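THE WISTDEN LETTER
Machines at home and at work

Picking up after snack time: are we there yet?

Readers keep writing in with the same question, and I love it every time: when can I buy the thing that tidies the living room? Dishwashers and floor vacuums have spoiled us. We've all gotten used to handing one chore after another to a box with a plug, and then we look at the rug at five in the afternoon and wonder why that part is still ours.

My short answer in this issue is "partly, slowly, and it's more fun to follow than it has been in years." The longer answer starts with snacks.

I spent a good chunk of the fall reading up on the Ternar project, which has been collecting people's everyday pickups with a hand-held gripper. A person holds the tool, walks up to the mess and does the job with two fingers instead of five. The hope is that a robot arm with the same kind of fingers can learn from how the person did it. Ternar's first home set has 2,000 of these pickups in it, and what got me excited is how ordinary they are. Socks. Spoons. Packets. A whole group of them is just putting snacks away in a box, which I would have called the easiest job in the house (I was wrong, more on that in a minute). 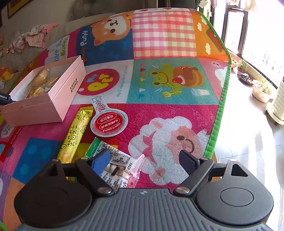
The Wistden Letter - Issue 14 - page 2

Think about what a small clear packet asks of a pair of fingers. You can see straight through the plastic to whatever is underneath, so if there's a cartoon sheep down there in bright magenta and white, the machine has to work out which bits belong to the sheep and which belong to the snack. People do this without a thought. A camera has to be taught, and a play mat covered in a puppy, a frog and lettering is about the hardest teacher I can think of. Then add strong daylight coming in through big windows and bouncing off a tile floor. I tried looking for a dropped contact lens in a room like that once, and I have a lot of sympathy for the software.

Next comes the squeeze. A plastic packet has no good handle. Pinch it in the middle and you may crush what's inside, pinch it at the corner and it swings, and if it's puffed up with air it can squirt away sideways like a bar of soap. A long wrapped bar is a kinder shape, but only if the fingers come at it across the short side, and a bar lying at an angle means the wrist has to turn first. Foam mats give a little when you press down on them, too. I think that helps, as the fingertips can dip slightly and get under an edge, but one of the Ternar notes says the give also throws off the machine's idea of where "down" ends. So there you go, a soft floor cuts both ways.

And then there's the box! Dropping something into an open box sounds like the easy half. It is, while the box is nearly empty. Once there's a heap of wrappers in there, the next one slides off the top and lands back on the floor, and now you need a machine that notices and goes back for it. My kids don't reliably do that.

So how is it going? The Van Dusen workshop has been trying out an arm trained on the home set, and they were kind enough to send me their log from a morning's test. They gave it 60 tries at getting a small wrapped snack from a mat into a box, on a plain gray mat to begin with. It did well enough that I whooped at my desk. Stiff wrappers went in nicely. Shiny and see-through ones were the trouble, and the log has a whole run of entries that just say "closed on nothing." They haven't moved on to patterned mats yet. I've asked them to please tell me the minute they do.

What I like about that log is how plain it is. For years the videos that got passed around were of spotless rooms with one red cup in the middle, and you came away thinking the whole thing was finished, then wondered where your robot was. Practice in rooms with laundry on the sofa and stuffed toys on the floor is slower going and makes for uglier numbers, and I'd trust the results a good deal more.

The shop-floor side is further along, by the way. The packing line at Dulonness has had a two-finger arm sorting wrapped goods since the spring, and it keeps up with the belt. But everything on that belt arrives the same way up, under the same lamps, on the same dull surface, and a person still steps in when two wrappers stick together. Your living room has none of those comforts. I'd guess a lot of the next few years will go into closing that gap, one dull little chore at a time, and I plan to enjoy every step of it.

If you want to get a feel for the problem yourself, here's a game that went over very well at our house. Get two wooden spoons, tape a bit of rubber glove to the ends, and try to clear a handful of wrapped candy into a shoebox with one eye shut. Hold the spoons together near the handle so they open and close like tongs. Time each other. Clear wrappers are worth double. My best round was awful, and I've been practicing.

Next issue: folding towels, and why the second fold is harder than the first. If you've seen a machine do a real chore in a real home or shop, good or bad, write in and tell me what it was picking up and what the floor was like. I read everything, and the floor details are my favorite part.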